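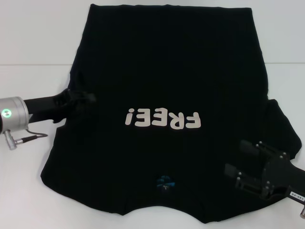

The "FREE!" tee on the folding table, with both grippers at the shirt.

Hi Vasanthi,

January update from the Totthorpe folding room, as promised! Short version: we're on schedule, the Plilel cell is folding tees for part of each shift, and people have stopped walking the long way round to avoid it.

Black shirts are still our headache. We ran a batch of 222 and Krum had to step in far more often than he does with the white ones, mostly at the sleeves. He's keeping a list, and Skirkia are sending someone to go through it with him.

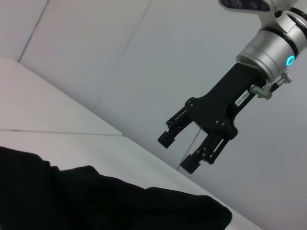 Gripper open over the table, black cloth below.

On the people side — the part you asked me to be frank about — it's going better than I feared. Saskia and Vlasta have moved off straight folding and onto checking and packing, 2 hours at a stretch, then they swap. Vlasta says her wrists thank her. Saskia finds it duller and misses the chat at the old bench, so we've pulled the packing station closer and she's trying out the cell controls in the afternoons.

Hours and pay are the same for all five of us, and I'd like that in writing before the next stage, please. We've spent the training money except for the last session, which Borislav has booked for after lunch so the late crew can come too.

Still needed from you: a yes on the second table.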